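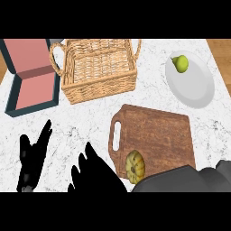 Fluststead Park with a toddler, worth it or wait a year?

mulletmagpie
We're heading up in February with our nearly-three-year-old and my mum, and I keep going back and forth on whether to do one day or two at Fluststead. I know the coasters are out for us. Is there enough for littlies? Also is the Skundard boat ride okay for someone with a dodgy hip? Mum says she's fine, Mum always says she's fine.

Cheers in advance!

jalen_hutchins
One day is plenty. We did it with a two year old and were back at the cabin by 2 pm, everyone asleep by quarter past. The carousel, the little tractors and the splash pad will get you through a morning easy. The splash pad is the best bit by a mile, so pack the bathers and a towel each, the hire towels are like tea towels.

Skundard has a step down into the boat and it rocks. My dad managed but he grumbled. Ask for the loading bay on the left, they hold the boat against the dock for you there and you can take your time.

wattlebird77
Disagree on one day. You'll spend the first hour just getting in the gate and finding sunscreen, and if your kid naps you've lost the middle of the day as well. We bought the second day at the gate and used it for the stuff we'd missed, no rushing, ice cream for morning tea, bliss. Two half days beats one long hot one every time with a kid that age.

jalen_hutchins
Yeah but you're paying for two lots of parking and two lots of chips! Each to their own. I'd sooner spend the money at the beach.

sartori_sue
Hi mulletmagpie, I was there last school holidays with the grandkids. Have you looked at the self-catering units on the Sartori side? Tiny, but you can walk to the back gate in 4 minutes (the one near the Cenix drop tower) and the queue there is nothing compared with the main entrance. We went home for lunch both days and it saved a fortune. Fridge, kettle, good big bench for making sandwiches. 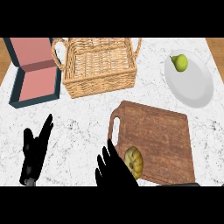

Open box on the marble bench

mulletmagpie
Ooh, I didn't know there was a back gate. Does it open at the same time as the front?

sartori_sue
Half an hour later, so 10 instead of 9.30. Still quicker in my opinion. Pram friendly too, it's a ramp the whole way.

Abdelkrim Zaki
Just watch the height stick at the tractors, they changed it. My daughter was fine on them the year before and then got knocked back because under-threes now need an adult in the seat behind, and I'm 6'3" and that seat was not built for me. I had my knees round my ears for the full lap. She wanted to go again. Of course she did.

On the hip question, there's a mobility pass you can get from guest services, just inside the main gate, first window. You don't queue, they give you a return time and you go sit in the shade. It covers 4 people so you'd all fit on the one pass.

wattlebird77
The pass is great but please only get it if you need it, the return times blew out to over an hour when we were there.

Abdelkrim Zaki
She has a dodgy hip mate, that's what it's for.

wattlebird77
Wasn't having a go at her! Just saying in general.

cobbercoaster
Unpopular opinion, wait a year. At nearly three they'll remember none of it and you'll be carrying them plus the bag plus the giant stuffed wombat. I've been 600-odd k's up that highway with a carsick preschooler and I would not do it again for a splash pad. At four they can do Wombat Run and the junior log flume and it's a totally different day out.

jalen_hutchins
Kids under three are free though, so if it's now or next year, now is cheaper. Ours still talks about the tractors.

mulletmagpie
Okay we've talked it over and we're going! Two days, back gate, Sartori side if there's a unit left. Mum has informed me she's doing Skundard twice. Will report back. Any tips for lunch if we don't make it home?

sartori_sue
The pie cart near the carousel. Get there before noon or it's only the curry ones left.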